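About Skenberg

Hi, and welcome! I started Skenberg in a spare bedroom with one secondhand table and a bad habit of buying more paper than I could use. These days we're a small studio shop in Prirska, up on the second floor over the bakery on Dernis Street, and we sell drawing surfaces and work surfaces to schools, sign painters and people who just like a nice clean place to make something.

We keep 104 kinds of sheet and board on the shelves, almost 600 if you go by every size and weight (please don't make me list them). My own favorites are the plain whites. People laugh when I say that, but come in and put two whites side by side – one leans cool, the other has a little warmth to it, and once you've noticed you can't stop noticing!
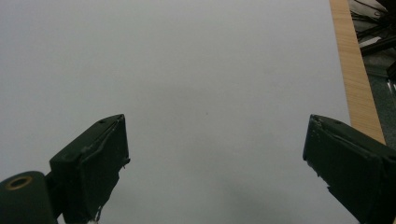 Plain, pale and matte, with one tiny dark speck near the middle.

I check surfaces for marks before anything goes out the door. Small spots get a soft brush first, then a clean eraser if the brush doesn't do it. If a mark stays put, the piece goes in the seconds bin by the stairs, and the seconds bin is where half my regulars head first. Kids' art rooms love it.

Our biggest order so far was 2,000 sheets for the Bhardwaj School, packed flat over two very long evenings in December with the radio on and a lot of cocoa. I'd do it again tomorrow.

We cut to size while you wait, and samples are free. Come on up, the door sticks a bit so give it a push.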